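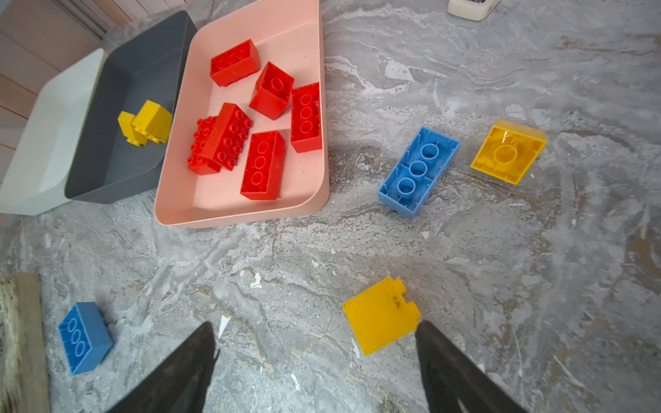 Fumiko Honda wrote to ask whether she could bring her twins to the Dakstead toy swap if she had nothing to trade. Yes, please do! I get that one more than any other, so it goes first.

How does the swap work?
You drop off toys your kids are done with, I give you a token for each one, and you spend the tokens on the day. No tokens? Take a couple of things anyway and bring something next time.

When is the next one?
We skip January and come back in February, first Saturday, doors at ten. Get there early if you want puzzles – they go fast.

What do you take?
Blocks, dolls, board games, trains, dress-up clothes, ride-on toys if they still roll. Picture books too (chapter books go to the Nisudau library sale, they've got the shelves for it).

And what don't you take?
Stuffed animals, car seats, anything with a cracked battery cover. I said yes to stuffed animals once and had bears in my hallway until Easter.

Do sets have to be complete?
Puzzles and games, yes. Building blocks, no way – bag up whatever you have and somebody will be thrilled.

How should I clean plastic toys?
Warm water, dish soap, an old toothbrush for the corners. Let them dry overnight on a towel before you bag them or they get that swampy smell.

How big is it?
Last time we moved 574 toys in one morning, and I slept until noon on Sunday.

Can I help?
I'd love that. Aigars Butkienė has the sign-up sheet for the sorting tables, and there's coffee.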